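4.3 Setting up the mousetrap task in the Geltilach simulator

Before you start, the planner service must be running and both arms must report READY in the status panel. If either arm reports HOLD, go back to section 4.1.

1. Open the Tredside scene browser and load the room file. Wait for the physics step counter to start moving.

2. Set the spawn count in the task file. The default is one trap. The key is spawn.count, and it is read only at load time.

3. Set spawn.seed to 546 to reproduce the reference layout. Any other value gives a new layout on each reset.

4. Select a support surface. The planner takes its height from the scene file - do not enter it by hand.

5. Press Reset. Both arms move to the pre-grasp pose with the grippers over the support surface.

6. Check the result in the viewport. The grippers must be clear of the wall and the framed picture.

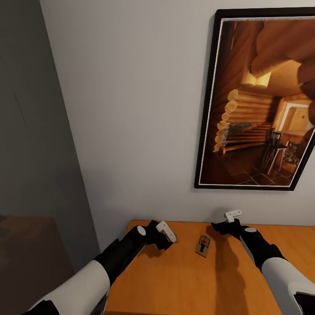
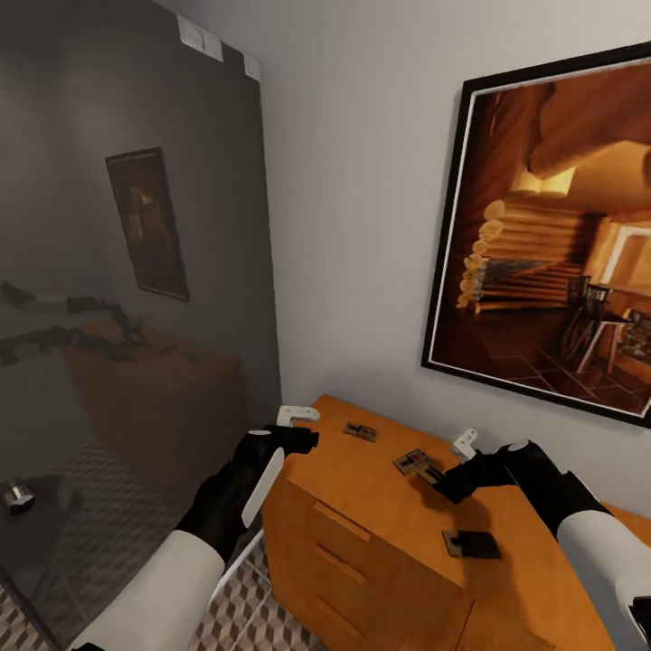 Top: one trap on the surface. Bottom: several small flat objects on the dresser top, two of them overlapping.

7. Open the Perception tab and run Detect once. Each object should receive its own ID and a pose with a confidence value. Values under 80 percent are shown in gray and are not passed to the planner.

8. If two objects share an ID, raise mask.split by one step and run Detect again. Stop after 2 attempts and reset the scene.

9. Choose Plan, then Preview. The ghost arms play the full path at reduced speed.

Note: Preview checks arm-to-arm collisions but ignores contact between loose objects. Use the Mnguni contact checker for that (section 6.2).

Caution: Do not change spawn.count while a plan is loaded. The planner keeps the old object list, and Execute will fail with error W-2 or drive a gripper into the surface.

10. Press Execute. The log is written to the session folder when the run ends or is stopped.

Known issue: on Wokitz builds from May, the left and right arm labels are swapped in the log header. Joint data is correct. Fix by Nokuthula Ndlovu, merged 28 October 2019.

Report errors in this section to Mpho Khumalo and attach the session log.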